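Part-time stockroom and returns person, Dratska homewares

Need someone to start in March, earlier if you can. 30 hours a week, mostly mornings. Back of house, so very little time at the register, maybe cover for a lunch here and there.

Dratska sells kitchen and home stuff, online and from the shop on the corner by the Dikel bakery. Storage boxes, glassware, linens, the Tonari tea sets, a lot of candles. Returns have piled up since the holidays and we're behind. Not a disaster but behind.

What you'd be doing:
Opening returns, checking them against the slip, deciding if they go back on the shelf or to the seconds bin
Unpacking deliveries. The big one is the Abou Jaoude pallet, comes at 7:30 am, has to be off the sidewalk by 9
Packing online orders. Glass gets double wrapped, always
Keeping the shelf labels right. Right now they are not right
Sweeping up, breaking down cardboard, taking it out back
Counting stock with Dima twice a year (last count was 2936 items and took us two very long evenings)

What we need from you:
Ok with being on your feet, and on the floor, a lot of the low shelves are really low
Can lift a full carton of plates up a short flight of stairs. There is a hand truck but not for the stairs
Careful with lids. We lose more money on missing lids then on anything broken
Can read a packing slip and type a short email to a customer without upsetting them
Some English, some Arabic is a plus, not required 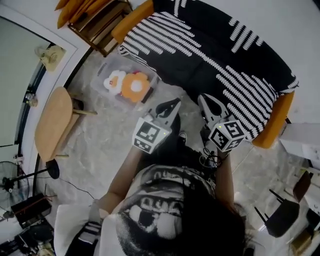
Stockroom & Returns Team

Experience is nice. Not needed. Two of the people back here came straight from school and one drove a delivery van before. If you've worked in a grocery, a library, a mail room, any of that, put it in.

Pay is hourly, every two weeks, and we'll tell you the rate on the first call so you don't waste a trip. Trial shift is paid. Staff discount after the first month, covers everything but the Tonari sets. Closed shoes please, wear whatever else you like, we have aprons. Bus 573 stops across the street. Parking is bad, don't count on it.

Hours can move a little if you have classes or kids to pick up – say so in your note and we'll try. The pallet morning can't move.

How to apply:
Short note and a phone number. Resume if you have one, one page is plenty. Drop it at the shop before noon, or use the form on the contact page and put STOCKROOM in the subject line so it doesnt land with the customer mail. Jihad Salameh reads them all and calls people back in the afternoons. Questions about the work itself, ask for Dima Saab at the back door – ring twice, the bell sticks.

We'll take the ad down when the job is filled. If it's still up, it's still open.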